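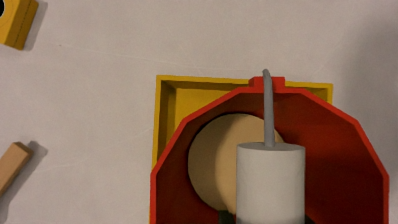
Equipment plan for the bucket cell

04/05/2026
Print this page | E-mail this page

Started the shopping list for the real version of the bucket-and-tray cell, and I'm more excited about this than I have been about anything with a purchase order attached to it. The Heketti sim has been good enough to plan from for a while now. Room, table, arm, cart, desk, all in there, so I spent the day with the sim open on one screen and the Stalterau and Flolberg quotes on the other.

Want everything ordered in time to be bolting things down in September.

Arm. Both quotes are for the same class of arm, and reach is fine with either one. Flolberg includes the controller and the cables in one line. Stalterau splits them out, and the mounting flange is a separate line again (easy to miss, bottom of the second sheet). Once I added Stalterau up properly the two came out closer than they looked. Slight preference for Flolberg on warranty. Ask both whether the price holds through the summer.

Base. I want the arm on a raised pedestal at the table edge, same as in the sim. It keeps the middle of the table clear and the shoulder still swings in over the work. Stalterau has a ready-made pedestal but it's a straight column. We would need the angled top, so that's either a custom plate or a day in the shop. I vote shop. We have stock for it and I'd love to make it.

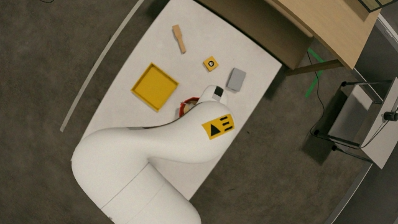 Table is the part I keep going back and forth on. The one we have in the Sithole room is the right height and has a decent flat top, but it moves if you lean on it, and an arm at full stretch will lean on it a lot harder than I do. Options are a heavier frame under the same top, or floor anchors. Anchors are cheap and permanent. A frame costs more and lets us rearrange. If we go with the frame, we should weigh the whole thing down at the pedestal end first and see what that buys us.

Floor marking: we need tape. Green for the keep-clear area by the desk, to match the sim layout. Put 2 rolls on the list and stop thinking about it.

Gripper. Two-finger, black, nothing fancy. I looked at wider fingers because of the bucket handle – the grip piece in the middle of the wire is small and there isn't much to close on. Before spending on custom fingertips I want to try plain rubber pads. Pads are $14 a pair from the bench supplier, custom tips are $200 a set from Flolberg. Easy choice for a first try!

Props. These are the fun lines and they cost next to nothing:
- red bucket with a wire handle and a grip, faceted sides if we can find one, get 3 so we have spares
- shallow yellow tray, square, low walls, wide enough to take the bucket base
- wooden brush
- small yellow box
- gray case with latches
- green and yellow soda can, empty (bring from home)

I'd like the props bought by one person in one go. Last time we mixed sources and ended up with trays in different sizes, and every measurement had to be redone.

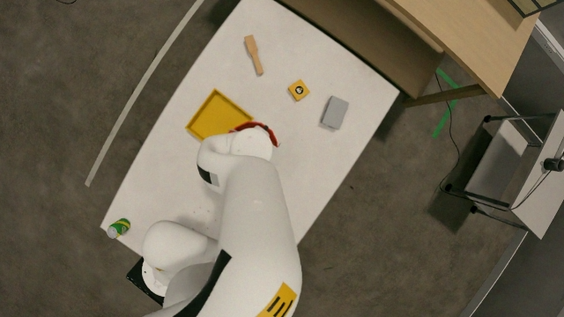

Vol. 2, p. 14

Cart and cameras. The wheeled cart next to the table is going to matter more than I first thought. Anything that sits on it needs power, and the cable has to get there without crossing where people walk. In the plan it runs on the floor under the desk, which I don't love for the real room. Adding a cable cover to the list, and locking casters for the cart. An unlocked cart next to a calibrated camera is a bad afternoon waiting for somebody.

Overhead view: budget for a ceiling mount. The view from above is what I use most when I'm checking tray placement. Once the arm is over the middle of the table, though, it hides a lot of what's underneath, so a low side camera goes on the list too. It needs to see the gap between bucket and tray. That gap is the number I care about and there's no reading it from the top. 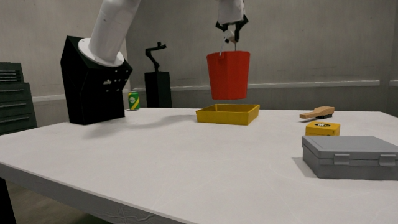
Spares and consumables I always forget: fuses, cable ties, pads (again), a second emergency stop with a long lead, labels. Put in a line for lighting too. Shadows on a white table are soft in the sim and I doubt ours will be that kind to us.

Totals are not done. Still missing shipping from Stalterau, the frame price, and whatever the building charges for a ceiling mount. Will fill those in on the shared sheet as they arrive.

To do next:
- write to Flolberg about lead time on the arm
- measure the doorway to the Sithole room with the cart in mind
- sketch the angled plate for the pedestal
- run the lift again in Heketti with the bucket lower over the tray, and save the side view
- try the pads on the old gripper, handle only, no load in the bucket

If anyone has a strong opinion on anchors versus frame, write it in the margin here before I order.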